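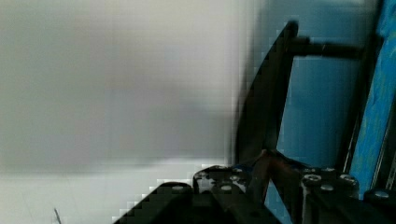

Kostamell Play Kitchen Set

Kostamell is our play food and kitchenware set for nurseries, playgroups and homes. It is packed by us in Tradilholm and is suitable for children from 3 years. The pieces are light and have a good size for small hands.

You may order the full set or only single pieces. Many of our customers start with the fruit and add the kitchen things later.

What is in the set
Fruit: banana bunch, strawberries, orange slice
Bottle: ketchup, red with white cap
Kitchenware: round plate, oval colander with two handles, cup with handle
Order number: 56-17

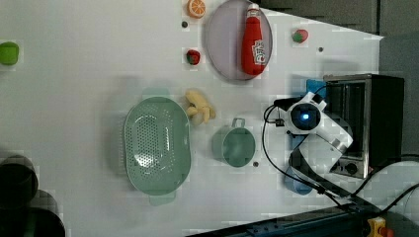 The colours of Kostamell are chosen to be calm, so that the set can stay out on the table during the whole day. The colander and the cup are both in pale green, and the plate is a translucent grey-lavender. The food has stronger colours. A child can easily find the red strawberries among the other pieces, also when everything is spread out.

Care
Wash by hand with warm water and mild soap. Please let the colander dry well before you put it away. Do not use the pieces in a real oven or microwave.

Delivery
We send orders every Wednesday. If a piece is missing, please write to Darcy Penner in our customer service and give your order number.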